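Bench Partner, Small Parts and Kitting (full time, days)
Budero, assembly floor. Posted 21 July 2021

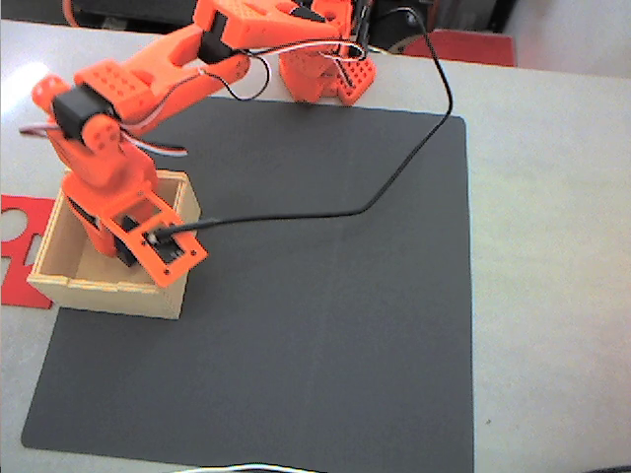 We've been putting kits together by hand at Budero for a long time, and for most of those years the job meant standing at one bench and picking the same small parts into the same trays until the shift was over. Good people did it, and a fair number of them went home with sore wrists. Last year we started bringing small robot arms onto the benches, a few at a time, and the work has been changing ever since. We'd love some help with the next part of it!

What we need is someone who likes their hands busy and doesn't mind a morning that goes sideways. You'd look after a small group of benches where the arms do the repeat picking. You'd set out the parts, show an arm a new pick by guiding it through the motion, check the finished kits, and step in when something jams or gets dropped (it happens, and you won't be in trouble for it). Cables work themselves free and screws back out, so there's a bit of tinkering too. Hideaki Arai built most of our bench setups and will teach you all of that. He is a very patient man.

Now, the question everybody asks at the interview. Yes, the arms have taken over work that people used to do. When the Hindero line changed over, the people on it moved to checking, setup and training, at the same pay or better. Some took to it right away and some missed the old rhythm, and Glória Gouveia, who leads the floor, will gladly tell you about both. Her team also decides which jobs stay by hand. The Zuken kits do, for now, because the soft pouches are miserable to grip.

You don't need a degree and you don't need to know how to write code. We'd like you to have spent some time in a shop, a warehouse, a kitchen, a sewing room, anywhere you had to keep track of small things and get them right. Being comfortable with a screwdriver helps a lot. So does being willing to say "I don't think this is working" out loud.

The week is 40 hours, all on days, with paid training through your first month. Benches can be raised or lowered, and there are stools for anyone who wants one.

To apply, send a short note to Ayten Canpolat in the front office and put job number 713 at the top. A resume is fine, but a few honest paragraphs about work you've enjoyed will do just as well. We're hoping to have someone start in August, and you're welcome to come see the benches before you make up your mind.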